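Joinery people wanted for a small-frame gluing and clamping trial, Prerby

Hundemero is looking for two bench joiners and a handful of unpaid participants for its miniature window work. I wrote the first advert for this and it promised "an exciting journey in craft". It got 483 replies, mostly from people who had never cut a joint, so I am having another go.

The work is small four-pane window frames in light wood, with a cross of glazing bars in the middle. Voyle, who sell the frames on, believe they can be glued up square by anyone with an hour's training. I doubt it, and I'd like to be shown wrong by people who know what they are doing. 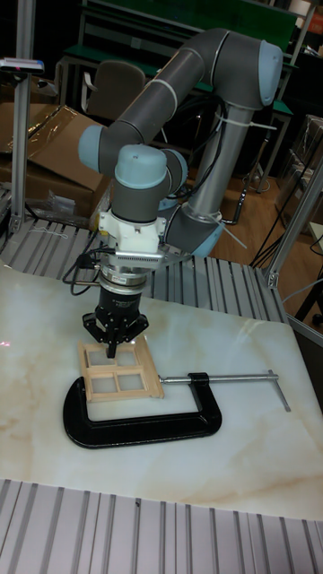

Do I need to bring my own clamps?
Leave them at home. Everyone works with ours, otherwise we can't compare one person's frames with another's.

Paid joiners work two days a week at the Paltthorpe unit, Thursday being one of them. You should be able to read a drawing, keep a tidy bench and tell me when an instruction is daft. Certificates don't impress me much – bring something you've made. Participants come for a single session of two hours, starting at 7 in the evening, and get their travel paid.

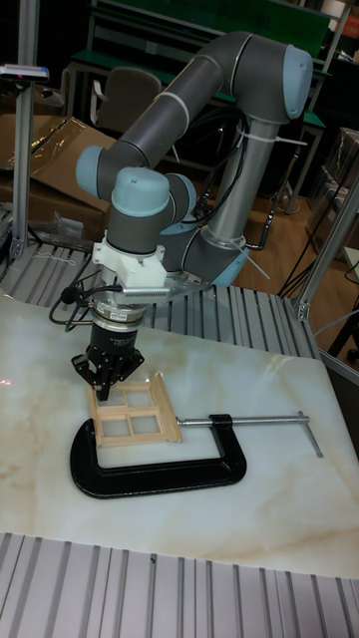
My main worry is clamping pressure. Voyle's notes say "firm", and I have yet to meet two joiners who agree on what that means. The strips in these frames are thin, and the black C-clamp lying partly under the little frame on the marble-patterned top looks like a lot of clamp for such a light bit of wood. If you think a smaller one, or tape, or a simple jig would do better, say so when you apply. I'd sooner read three blunt lines on that than a page about your passion for timber.

To apply, write to Hundemero at Prerby and say whether you want the paid post or a single session. We reply to everyone, though given last time it may be slow.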